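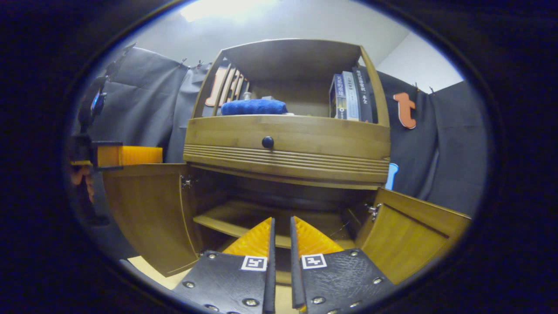

Why was the gripper work at Odholm stopped in March?

A finger closed on its own while a hand was between the pads. The cause was a cable that had been pulled partway out of its connector, and work was paused until every unit had been checked.

Gripper fault and follow-up
Posted 2021-03-20 by Tarek Abou Zeid

This gallery goes with the short report we sent to the other rooms. It covers the Clulesis hand-held grippers and the cabinet task. Nobody needed a doctor. Piroska Dudás had a pinched fingertip and went back to her desk the same afternoon.

The fault came up during a door session. Piroska had stopped to wipe a pad and had her finger in the gap when the fingers shut. The release trigger did nothing. She pulled the power plug at the wall and the fingers went slack.

We first blamed the firmware, which had been updated the night before. Clegg, who built the controller boxes for us, asked for the logs and found 19 short dropouts on the position signal in that session. Each time the signal came back, the controller took the last good value as a command and drove to it. Most of those moves were too small to feel. The one that caught Piroska was a full close.

The dropouts came from the connector at the back of the handle. The latch on it was worn, and reaching low into a cabinet bends the cable hard at that point. We could repeat the fault on the bench by holding the handle at the same angle and tugging lightly.
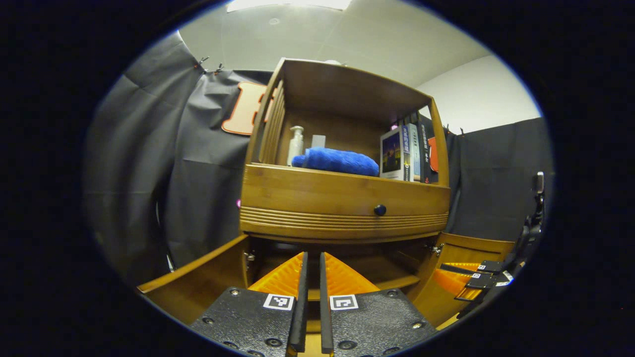

The low reach is still part of the task, so the cable had to change. It now leaves the handle through a clamp and has enough slack that the bend happens further down. Clegg also changed the controller. If the signal is lost for more than 100 milliseconds, the motor is switched off and stays off until the operator resets it by hand.

After the repair we ran 600 open and close cycles on the bench with the cable bent as far as it would go. There were no dropouts. We then unplugged the signal cable on purpose during a close, and the motor cut out as it should.

One thing we did not fix right away: the reset button is on the controller box, and with the box on the floor it is easy to hit with a foot. A guard is on order from Clolton and should be here in May. Until it arrives, the box goes on a table.

Rules for anyone using the grippers:

Power off before touching the pads or anything between the fingers. Letting go of the trigger does not count as off.

Check the connector latch at the start of a session. If it moves, tag the unit and leave it on the repair shelf.

If a finger moves when you did not ask it to, stop and write down the time, even if the move was tiny. We had 2 notes from earlier sessions that said "slight twitch" and we did not follow up on either one. We should have.

Logs are kept on the shared drive under the session name. Ask Piroska if you need access, and send corrections to this page to me.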